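Dernière relecture en février. Ce fichier accompagne les enregistrements faits pendant l'après-midi portes ouvertes de l'atelier Rakier. Il remplace la note `LISEZMOI_ancien.txt`, qui mélangeait les essais de réglage et les passages devant le public.

# Démonstration « panier » – portes ouvertes Rakier

## Contenu

Le dossier regroupe 106 épisodes de manipulation d'un panier en plastique par un bras équipé d'une pince à deux doigts. Une partie a été jouée devant les visiteurs, le mercredi, entre 14 h et 17 h 30. Le reste vient de la répétition du matin, dans la même salle et avec les mêmes réglages.

| Sous-dossier | Épisodes | Public présent |
|---|---|---|
| `matin/` | 54 | non |
| `visite/` | 52 | oui |

Chaque épisode contient :

- la vidéo de la caméra de poignet ;
- les positions articulaires et l'ouverture de la pince (`etat.csv`) ;
- une ligne de commentaire libre, tapée par l'opérateur (`note.txt`), parfois vide.

Il n'y a pas de piste audio. Les visiteurs posaient leurs questions à voix haute et nous n'avions pas demandé l'accord de chacun pour les enregistrer.

## Déroulement de la visite

Les groupes entraient par la cour, passaient devant l'établi de câblage puis arrivaient à la cellule de démonstration. Vanderleia Fontes présentait la tâche en deux phrases et laissait le bras travailler. Elle répondait ensuite aux questions pendant que l'opérateur replaçait le panier à la main.

La consigne donnée au bras est toujours la même : approcher le panier par une extrémité, saisir la paroi, le soulever, le reposer plus loin. Entre deux épisodes, l'orientation du panier change. Les positions de départ suivent la liste `departs_prerkano.csv`, reprise telle quelle du projet Prerkano pour pouvoir comparer les deux campagnes.
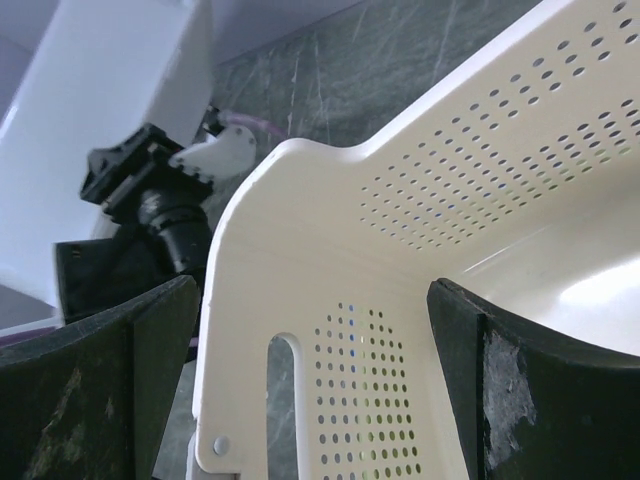

*Vue de la caméra de poignet : panier crème, un doigt à l'extérieur de la paroi, l'autre au-dessus de l'intérieur.*

Les questions revenaient beaucoup sur le choix du panier. Un objet ajouré est plus pénible à traiter qu'une caisse pleine : on voit à travers les trous, et ce qu'on y voit change avec l'angle du poignet. Le plastique lisse renvoie aussi la lumière des plafonniers, ce qui donne des traits blancs que notre ancien détecteur de bord prenait pour une arête. Le bord supérieur n'est pas droit non plus, il se creuse puis remonte vers le coin. Nous avons gardé cet objet pour ces raisons, et aussi parce qu'il est léger – une chute devant le public ne porte pas à conséquence.

Plusieurs personnes ont demandé si le bras « savait » où se trouvait la poignée. La réponse donnée sur place était un peu rapide, je la corrige : le modèle n'a pas d'étiquette « poignée ». Il reçoit les images et l'état du bras, et il propose un mouvement. La fente de préhension apparaît dans les vidéos comme le reste du panier.

## Résultats

Sur les épisodes de `visite/`, 46 sont notés `ok` par l'opérateur. Les six autres sont notés `repris` : l'opérateur a arrêté le mouvement et remis le bras en position haute. Aucun arrêt d'urgence.

La note `ok` veut dire que le panier a été reposé dans la zone prévue. Elle ne dit rien de la qualité de la prise. Dans certains épisodes `ok`, le panier pivote nettement pendant la levée.

Les épisodes du matin n'ont pas encore été notés.

## Format

- Vidéo : 30 images par seconde, un fichier par épisode.
- Horodatage : en secondes depuis le début de l'épisode. Le décalage entre vidéo et `etat.csv` peut atteindre jusqu'à deux images.
- Noms : `visite/ep_014/`, numérotation continue dans chaque sous-dossier.

Le script `lire_episode.py` charge un épisode et aligne les deux flux. Il a été écrit pour le format Isex, dont nous utilisons seulement les colonnes de base ; les champs de force sont présents mais remplis de zéros. Ne pas les utiliser.

## Points à connaître

- La lumière baisse en fin d'après-midi. Les derniers épisodes sont plus sombres, l'exposition de la caméra était fixe.
- L'arrière-plan n'est pas neutre. Du matériel reste visible derrière le panier et peut gêner une segmentation par couleur.
- Les doigts de la pince sont marqués par l'usage. Un modèle entraîné uniquement sur ces vidéos risque de s'appuyer sur ces traces ; prévoir d'autres doigts si possible.
- Un seul panier a été utilisé.

## Utilisation

Libre pour l'enseignement et la recherche. Pour une reprise dans un support commercial, écrire d'abord à l'atelier. Merci de citer « Démonstration panier, atelier Rakier » et, si la liste des départs est utilisée, le projet Prerkano.

## À faire

- [ ] noter `matin/`
- [ ] retirer les colonnes de force de `etat.csv`
- [x] renommer les dossiers sans espaces
- [ ] envoyer une copie à Barbosa (ils ont demandé les épisodes `repris` en premier)

Contact : Vanderleia Fontes, atelier Rakier.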